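Apr 16, 2022
By Tatu Chege

Filed under: Home Safety, Room Checks, Tables and Desks

Going around the shared room with the checklist again, and this time I'm writing my comments down as I go so I don't have to remember them in July. I use the Dadgate sheet, the short one, with a few lines of my own added at the bottom (the sheet has nothing at all to say about plants, and I have opinions about plants). Pass, fix or watch next to each line, then whatever I felt like saying.

1. Big table stands level - PASS
Leaned on all four corners with my full weight. No rocking! Last time the far corner dipped and I folded up a bit of cardboard, and then Elikem found the adjusting foot and turned it half a turn, so the cardboard is gone.

2. Tabletop clean and dry - PASS
I wiped it first, so I'm marking my own homework. White tops show everything, coffee rings especially, and I like them for that.

3. Table edges and corners - WATCH
Run your hand along the whole edge, slowly. I found one rough place on the long side, small enough that you'd miss it in a hurry. It didn't catch my sleeve but I don't love it. Sanding block if it gets worse.

4. Plants: pots steady, no water underneath - PASS
Lifted the "Life" pot and the little white one and felt underneath both. Dry. Please keep them well in from the edge, and please water them at the sink! A ceramic pot is a miserable thing to sweep up, and wet soil gets into everything.

5. Plants: anything that could bother kids or pets - WATCH
I still don't know what the one with the tiny white flowers is. Until somebody can tell me for sure, I'm treating it as a don't-chew plant and it stays up on the table when my sister brings the twins.

6. Bottles labeled and closed - PASS
Checked that the caps were tight and that I could read every label from where I was standing. My rule is that a bottle with no label goes out the same day, no sniffing it to find out.

7. Tissues and other paper away from heat - PASS
The wicker box lives on the table now and I'm happy with it there. It used to sit on the shelf over the heater, which gave me the creeps - dry rattan and a stack of paper, right over a warm grille. While you've got it in your hands, feel around the opening for broken strands. They're sharp little things and they always find the soft part of your thumb.

8. Floor clear where people stand - FIX
One bag strap across the walkway. Moved it, and then twenty minutes later it was back. I've put a hook up. We tend to crowd around that table with our elbows going, stepping back without looking, so I want a clear path the whole way around it.

9. Cords - FIX
The Bridance lamp cord still hangs down behind the wooden desk in a loop just big enough for a foot. Two clips would do it. I bought the clips in the winter. I have no idea where the clips are.

10. Desk drawers shut and stay shut - PASS
The top one used to creep open on its own and get people in the hip. Candle wax on the runners, wiped off again, and now it behaves.

11. Way to the door - PASS
Walked it with the lights off (slowly!) and didn't touch anything.

12. First aid box - FIX
Out of the small bandages, plenty of the enormous ones. The Kirui refill is item 188 in their catalog if anybody is ordering before I do.

So that's three to fix and two to watch, which is better than I expected after the state of things over the winter. I'll do the strap and the bandages myself. If you've seen a packet of cord clips in a drawer somewhere, tell me.
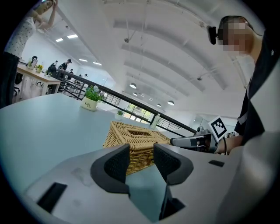
Mwajuma Masanja: I'd add a line for the underside of the wicker box. Mine had a broken end poking out at the bottom and it scratched a long line in my tabletop before I noticed. Four felt dots fixed it, the stick-on kind. And check behind the first aid box for your clips, I always put mine down wherever I was last annoyed.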